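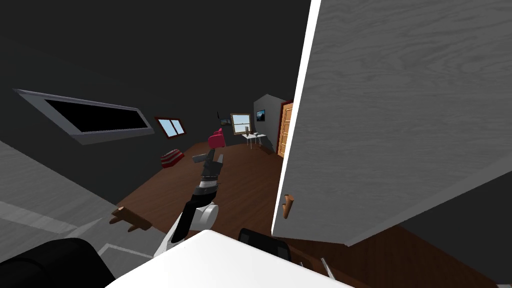 The attic house in our simulator, from the robot's own camera, with the gripper empty and one of the white doors on the right.

How I check camera tilt before training a door policy

Posted 5/27/23

I spent most of April chasing a bug that wasn't in my network at all. My door-opening policy worked great in one simulated house and fell apart in the next, and I kept blaming the learning rate, then the reward, then the random seed (poor seed). What was really hurting me was how the camera angle changed from one episode to the next, and how little of that my training set covered. So I wrote down the routine I use now. It's for anyone doing mobile manipulation in simulation, and it should carry over fine if your simulator isn't the same as mine.

My setup is a rendered house from a scene pack we call Flondano, a one-arm mobile robot, and a small training codebase named Mrema. Plistwood is the script that shuffles the camera pose. You can swap in your own versions of all of these.

What you need before you start

A scene with at least one door you can swing, a robot model with a camera that moves along with it, and a way to save images along with the camera pose for each one. If your logger only saves images, fix that first! I lost a whole batch of runs because I had pretty pictures and no poses to go with them.

Step 1: Pick a scene with stuff in it

My first test room was four gray walls and a door, and the policy learned that room by heart. Then I moved to the attic house and got much more useful numbers. You want furniture at different distances, a couple of windows, and walls that don't all look alike. A pink or red chair across the room makes a nice landmark when you're flipping through saved views, and so does a small white table. A sloped ceiling is great too, because your eye can't use it to guess which way is up and neither can the network.

Step 2: Set the tilt range

Open the Plistwood config and find the roll setting. I started with a limit of 4 degrees either way, which was way too gentle. The policy looked perfect and then fell over as soon as I gave it anything steeper. After a lot of fiddling I landed on 33 degrees. That sounds wild, I know, and the saved views look like the house is sliding into the ocean, but the policy handled the mild cases much better after training on the wild ones.

Leave pitch alone on your first pass. Changing both at once made it really hard for me to tell which one broke things.

Step 3: Save views from more than one pose

For each door I save 7 views before any training happens, and I look at every single one. Yes, by hand. It takes a cup of coffee. What I'm checking for is pretty simple: can I find a door handle, can I find the gripper, and is there some part of the room showing past the door? If a view is one big slab of white door, I toss it and sample another pose.

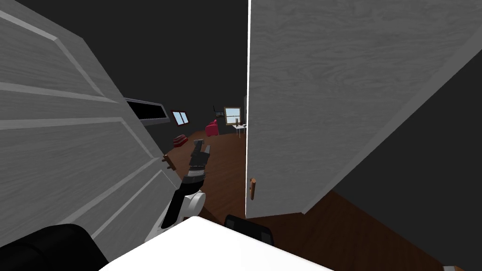
Same house, another pose: two open doors, a handle on each, and the gripper near the left one.

Views with two doors in them are the ones I hunt for now. Both of these doors are white, both handles are brown, and they're at roughly the same height on either side of the arm. A policy that has only learned "brown thing on white thing" has no idea which one you want. If your task says left door, make sure plenty of your training views have a right door in them as well.

Step 4: Label the target handle

I mark the handle in the robot's base coordinates and let the code project it into the picture. Don't click on pixels – I tried it, and the labels drifted as soon as the camera rolled. With the base coordinates you do it once per door and you're finished. Draw the projected point on top of your saved views and flip through them. If the dot floats off the handle in the steep ones, your roll sign is probably flipped. Mine was. For days.

Step 5: Train and compare

Train one policy with the tilt turned off and one with it turned on, and keep everything else the same. Then test both on the same held-out poses. In my runs the no-tilt policy reached the correct handle in 33 percent of the tilted test episodes, and the one trained with tilt got to nearly 55 percent. That's one house and one robot, so please don't quote it as gospel. I still haven't tried it on our real arm over at Stonside, where the lighting is a whole other headache.

I count a reach as correct when the gripper stops close enough to grab the target handle. I don't count pulling the door. Pulling has its own set of problems and I want to keep the two scores apart.

A few things that tripped me up

If the policy keeps going for the wrong door, check your task text before you touch the network. I had "left" meaning the robot's left in some files and the house plan's left in others.

If training gets noisy right after you raise the roll limit, widen it bit by bit over the run. Jumping straight to the full range slowed me down a lot.

And check for dark corners. The attic walls are charcoal gray and the gripper is dark gray, so in some views the fingers are hard to pick out. I turned the lights up a notch for half of my episodes and left the other half dim. I'm rerunning the comparison with that split now, and I'll add the numbers to this page when the runs are done.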